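Chapter 7
Keeping One Cell Healthy

I learned most of what's in this chapter from a single pick-and-place cell, and from Lucie Doucette, who ran it before me and left a notebook with 111 entries in it. Almost all of them were about fingers. Worn tips, tips put back a hair crooked, tips that closed fine at home position and then missed at the table. So that's where we'll start, with the fingers and the camera that watches them.

Get in the habit of looking through the wrist camera before you touch a wrench! Bring the arm low over the table, close the gripper most of the way, and check that the tips come up evenly.
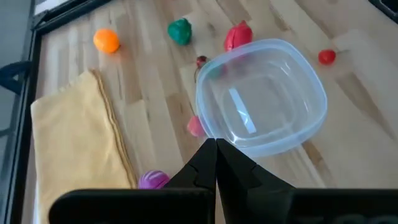
Figure 7.1 Wrist camera view with the fingers open only a sliver, next to the blue container.

If one tip leads the other, stop and reseat it (Section 7.2 has the steps, and Tien-fu Yu's trick with the paper shim). Don't try to fix it in software. I did that once on a Skandis gripper, and I spent 17 days chasing an offset that kept wandering on me.

Next comes the fixed camera, the one that doesn't ride on the arm. I check its mount whenever the wrist camera has been off, and I save a reference shot with the container out on the table.
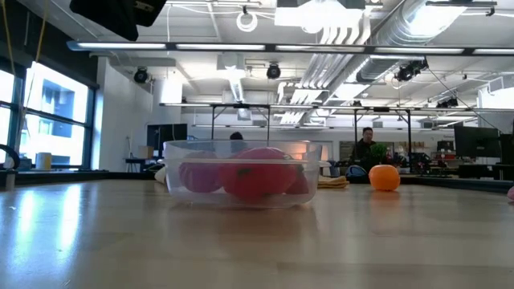
Lighting is the part of setup I used to rush, and I've paid for it more than once. A table can look perfectly fine to you and still give the camera fits. Glossy wood is a classic troublemaker: with windows on the left and fixtures overhead, you get those long bright reflections across the tabletop, and clear plastic walls mute the colors of the toy fruit behind them. So set your exposure on something inside the container, then check it again on something out in the open, like the orange one. Write both values in the log, along with the cycle count. Mine was 749 the first time I remembered to do it.

7.1 Before You Power Down

Park the arm, open the gripper, and wait for the drives to settle. Then we can get at the tips.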